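Mamthorpe rack cell

The Mamthorpe rack cell is a simulated robot workcell used to plan the set-up and upkeep of a single arm serving an open equipment rack. It was modelled by Drornuline after the layout of a cell at Mamthorpe, and is distributed with the Serutico simulation package. The model is used mainly to check reach, clearance and gripper approach before changes are made on the real cell.

Layout

The cell has one multi-jointed arm on a fixed mount, with a black open-frame rack standing beside it. A two-fingered gripper with curved fingers is fitted at the wrist. The rack has two shelf levels and its posts carry mounting holes, which serve as reference points when the arm is aligned. A tall grey cabinet stands against the wall and is treated as a fixed obstacle.

Setting up

Set-up begins with the base. The position of the mount is entered first, then the rack is placed relative to it, and the joint limits are loaded last. Changing the order is allowed but clears any saved positions.

The arm is then jogged at low speed to a standby position in the open space between its mount and the rack. The gripper is left empty and open for this step.

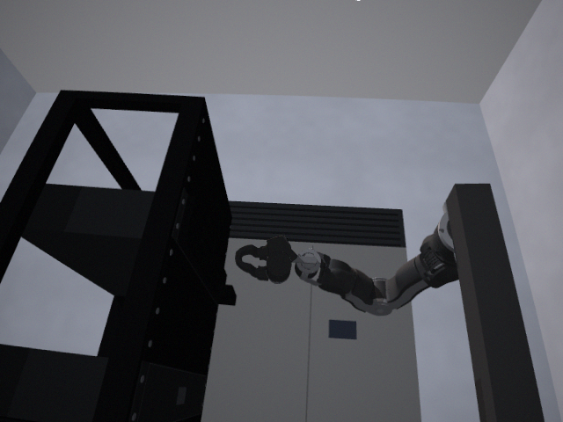 Harju wrote in the package's discussion pages that the standby position should be saved again after every change of gripper, even when the new one is the same model, as a fault of 8 mm at the fingertips had been traced to an old saved value. The advice was later added to the manual.

Clearance check

The clearance check moves the gripper through 246 stored positions near the rack. Any position closer than 11 mm to a post or panel is flagged and has to be taught again by hand. Approaches past the side panel are run separately, with the elbow kept low and the fingers open.

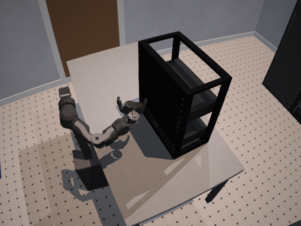
Upkeep

The joint zero values are compared with those of the real arm each February. A full check is also run whenever the rack is moved or a shelf is refitted at a different height. Worn fingers are modelled by changing the fingertip offset, and the original finger shape is left alone.

Known faults

Early releases placed the rack origin at the centre of the frame, while the manual measured from the foot of the front post. Files saved in those releases load with the rack out of position by 398 mm and must be corrected before the arm is moved.

See also

Joint calibration
Offline programming
Tool centre point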